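Dusaria Public Library to Extend Evening Hours and Reopen Second Floor

15/08/2021

The Dusaria Public Library will extend its evening hours and reopen the second floor of its main building next month, the library announced in a statement to cardholders. The changes follow a vote by the library board to approve the operating budget for the coming year, which restores funding for evening staff and for the adult learning program.

Under the new schedule, the main building will remain open until 8 p.m. Monday through Thursday. Friday and Saturday hours will not change. The Brutov Street branch will keep its present schedule until November, when the board will review visitor numbers and decide whether a later closing time is needed there as well.

The second floor has been closed to the public while its heating and cooling equipment was replaced. The work was carried out by Climex under a contract approved last year. New ceiling lights and carpet were installed at the same time, and the two study rooms at the north end have been joined into one larger meeting room. The new room seats 70 and may be reserved by local groups at no charge.

"Residents have told us plainly that daytime hours do not fit the way many of them work and study," said Mitra Mazandarani, director of the library. "The evening schedule was among the most used parts of our service, and we are pleased to be able to offer it again."

According to figures presented to the board, 1345 cardholders answered the library's spring survey. Later closing times were the most common request, followed by more quiet seating and a wider choice of large-print books. The board also heard comments from parents who asked that homework help be offered after 5 p.m. – a change that will take effect with the new schedule.
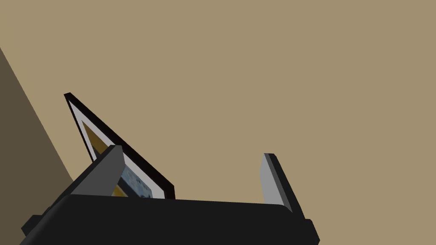

The adult learning program will return with 11 courses. Subjects include basic bookkeeping, English conversation, family history research, home computer use and preparation for the citizenship interview. Each course meets once a week in the evening. Registration is free to residents with a current library card, and places will be given in the order in which requests are received. Those who live outside the town limits may register if places remain after the first week.

The library has also added 298 titles to its large-print collection. The purchase was made possible by a gift from the Mirzaei Fund, which has supported the library's services for older readers for several years. The books will be shelved near the main entrance on the first floor, next to the audiobooks. Residents who are unable to visit in person may ask to have large-print books delivered to their homes by calling the circulation desk.

The local history collection will move back to the second floor during the last week of the month. Newspapers on microfilm, town directories and property maps will not be available while the move is under way. Staff will continue to answer written questions during that period, although replies may take longer than usual. Readers with urgent requests are asked to state the date by which an answer is needed.

Items now on loan will not be affected by the changes. Due dates will stay the same, and the outdoor book return will remain open at all hours. Holds may be collected from the first-floor desk until closing time each evening. The children's room will continue to close at 6 p.m. – story time and the Saturday craft hour will be held as usual.

Parking in the lot behind the main building will be free after 5 p.m. on weekdays. The side entrance next to the lot has a ramp and an automatic door, and it will now stay open as late as the front entrance. The elevator to the second floor will be back in service on the day the floor reopens.

The board will hold its next regular meeting in the new second-floor room. Members of the public may attend and may speak for up to three minutes on any item on the agenda. Written comments may be left at either location or mailed to the director's office. Course lists and registration forms are available at both circulation desks.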